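Purchasing & Planning | Lab kit
4 min read
23 comments

Pre-purchase inspection checklist, kitchen-task humanoid, with remarks

Supplier: Forinis. Site: Imdale test kitchen. Checked by Carola Schwerdtfeger, budget holder Geert Wuyts. October 2025.

1. Emergency stop reachable from both ends of the room.
Pass. Geert reached it by accident while looking for the light switch, so we can call that tested.

2. Floor load and clearances.
Pass. The gap beside the fridge is too narrow for a foot, human or otherwise. Leave it that way.

3. Power on its own circuit.
Fail. It shares with the kettle. The electrician from Verstraete wants 329 euros to split it, and I suggest we pay him before somebody makes tea.

4. Quote matches what was delivered.
Partly. The arms are on the quote, the hands are on the quote, the gloves are not. Forinis lists them as "consumable, customer side" in a footnote on the last page. Amend before signing.
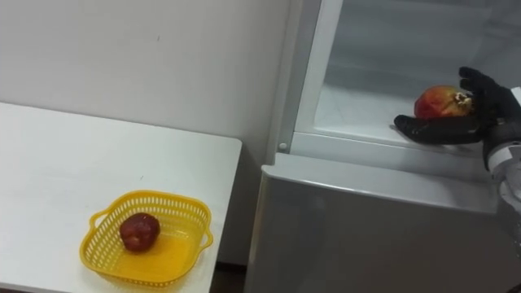

5. Consumables budgeted for the full year.
Fail, and this is the one I'd like Geert to read twice. Our June estimate had a line for the machine, a line for the service contract and nothing at all for what it wears or handles. The black fabric glove goes right under the pomegranate, fingers curled up the side of it, and fabric against fruit means washing or replacing. Forinis sells gloves in packs of 20. Add the fruit as well, and a spare basket. The yellow plastic one is fine and I see no case for the "certified handling vessel" in the Brornelix catalogue.

6. Fridge suitable for repeated use.
Pass with a remark. The open compartment has a raised lip along the front, so put that in the task notes for whoever sets the approach height. Door seals to be looked at monthly. An ordinary domestic fridge will do - please don't let anyone order a laboratory one.

7. Service contract.
Open. 3,336 euros a year, travel excluded. I asked what was included and was sent a brochure. Geert to ring them, as he is more patient and has the better phone.

8. Training for staff.
Open. One session is in the price. Refreshers aren't.

9. Storage when not in use.
Fail. The cupboard we planned for it is full of the last thing we bought.

Result: don't sign yet. Items 3, 4 and 5 to be closed first, 7 in writing. Item 9 needs a skip and somebody with the authority to fill it.

Filed under: Equipment planning, Robotics
Share (3)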